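MAINTENANCE OF AUTOMATED CELLS
Handout 4: Looking after a tabletop two-arm cell

Read this before the lab session. Bring it with you, and bring something to write with. The procedure sheets from Handout 3 still apply.

1. What the vendors promise

The brochure for the Mukico arm says the arm is "maintenance light." The integrator's manual from Hostbridge says the cell "can be returned to service by any trained user." I would like you to treat both sentences as advertising until you have checked them yourself. Maintenance light means that the joints are sealed and you are not expected to open them. It says nothing about the gripper fingers, the cable to the wrist, the mounting bolts, or the table. In my experience those are where the hours go.

The same goes for the self-check at power-up. The self-check reads the encoders and the brakes. It does not know that a finger pad has worn down or that somebody leaned on the frame. A green light tells you the controller is happy with the controller.

2. The cell

You will work on the tabletop cell in the Conneely lab. It is used for kitchen-type handling tasks, so the table carries household goods as well as machinery. Before you touch anything, find the two pendants and the red emergency button, and find out which pendant belongs to which arm. Do this by moving a joint at low speed, with a partner watching. Labels get swapped.
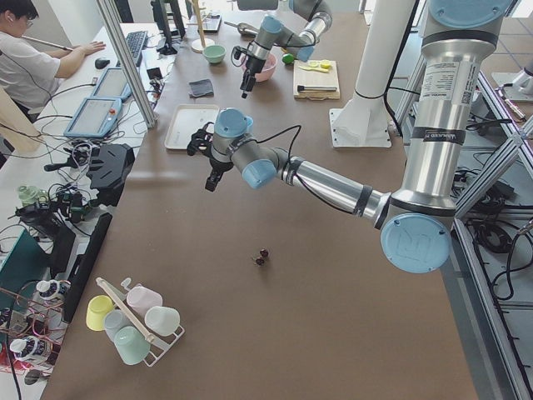

Figure 1. The cell from a fixed camera, both arms over the table, teach pendants on the bench at left.

Follow the cable that loops back along the near arm from the wrist. A loop like that has to be long enough for the full range of the wrist and short enough not to catch on the goods. Those two demands pull against each other, and every integrator I know has settled the argument by eye. Run the wrist to both ends of its travel at low speed and watch the loop the whole way. If it goes tight at any point, write down the joint angle. Do not just move the tie and hope.

Look at the floor too. Cables lying loose below a frame get stepped on and rolled over. The Hostbridge manual has a fine drawing of a cable tray. Compare the drawing with the floor.

3. Mounting and frame

Check the column bolts with the torque wrench, using the value on the cell sheet. Do not use a value you remember from another cell. Then check the frame joints by hand, including the braces. Aluminum profile is convenient stuff and it creeps out of square if the corner brackets are loose. People then blame the calibration, recalibrate, and get a beautiful calibration of a crooked frame.

4. Grippers

With the arm stopped and locked out:
Wipe the finger pads with a dry cloth first, then look at them under a lamp.
Close the fingers on a strip of paper. It should grip evenly along the pad.
Open and close by hand command 20 times. Listen.
Record the pad condition in words. "OK" is not a condition.

Some of you will want to replace pads on a schedule because the supplier sells them in packs. Ikgate recommends a pad change every January. A pad does not know what month it is. Replace it when the paper test fails or the surface is torn.

5. Table and wrist camera

Cleaning gets left off maintenance plans because it sounds like housekeeping. In a cell with a camera at the wrist it belongs on the plan, in writing, with a line to sign. 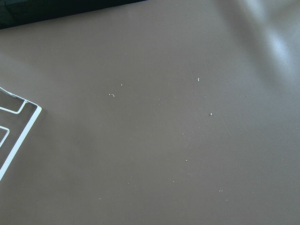
Vision software is tuned on whatever the table looked like on the day somebody tuned it. After that, the table changes and the software gets the blame. Go over the surface from the wrist camera's point of view, on the monitor, before you go over it with a cloth. Small white crumbs show up plainly on a brown top, and so do the soft shadows beside the wire rack, and the pale glare toward the upper right is the kind of thing that moves when a lamp is moved. Whether any of it matters to the task is a fair question, and I don't accept "the network handles it" as an answer unless you have a log to show me. Save a view before cleaning and another after, from the same arm pose, and keep both.

Use a damp cloth on the table, no solvent. Wipe toward yourself and lift the goods instead of pushing them. Leave the camera window for last and use a clean lens tissue.

6. Return to service

Power up, run the self-check, then ignore it and do the following. Drive each arm to its reference pose and compare with the marks. Run program 422 at low speed, one arm at a time, then both. Keep one hand near the stop – the pendant in your lap does not count. If the second arm behaves differently when the first is moving, stop and write it up before anyone has a theory.

7. To hand in

One page per pair, with cable angles, torque readings, pad notes and the two saved table views. Leave out anything you did not measure or see. If you disagree with a step in this handout, say which one and what you would do in its place.

Revised Jul 2, 2018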